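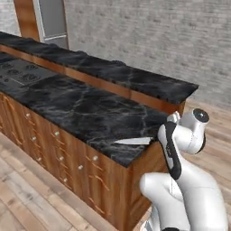 Kitchen island with black marble top

Old handheld, Windows CE: how to get contacts out?

Sivaprasad Kurup
Hello. I have a PDA with Windows CE from my former job, and on it are 500 contacts. My laptop has Windows 10 and does not see the device when I connect the cable. In March it still worked with my old computer, but that one is now dead. Is there some way without buying a program?

Beril Yalçınkaya
Try first Windows Mobile Device Center, version 6.1. On Windows 10 it often does not start until you change the log on setting of its two services to Local System account. Restart after this. 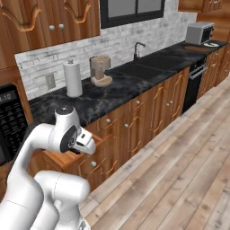
If it connects, copy the contacts to Outlook and export from there as CSV. Please keep the charger plugged in, on many of these old models the data is lost when the battery is empty.

Wyn Skyrme
just use a memory card if it has a slot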